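Meluvton Lounge Group: notes from the September get-together

I took the notes again, so blame me for the spelling! Jade Greenwood was in the chair and we got going at 2, once the kettle had boiled.

1. The sofa

We're all agreed that the dark sofa stays. Pouran Ghorbani thinks it's too big for the lounge, but she also admitted she'd nodded off on it twice last month (very much noted). It's soft, it's squashy, and a new one from Bralmont would cost us £328, which we haven't got.

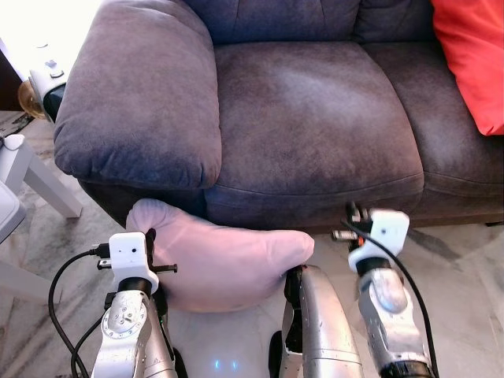
The lounge sofa, with the pale pink cushion

2. Cushions

Much longer chat than planned. Jade loves the pink one and wants it kept on the seat, where people can get at it. I said it creases if you so much as look at it, and that pale pink will show every drop of tea. We'll keep it, and Pouran will ask at Sokovwood what a spare cover costs.

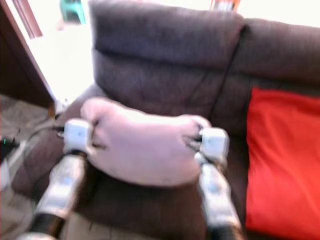

3. The red

Pouran finds bright red next to pale pink a bit much. I rather like it – it cheers up all that dark fabric on a grey afternoon! Jade put it to a show of hands and the red stays until spring.

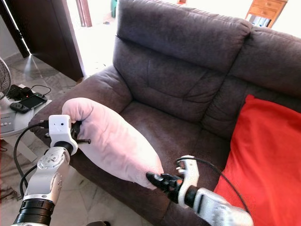 She also asked that whoever is last out plumps things up and puts the cushions straight before locking the door. I'll write a little card for the wall. We have £52 left in the tin and will meet again next month, same time, Pouran bringing cake.

Contact: Meluvton Lounge Group | © Meluvton Lounge Group | Back to top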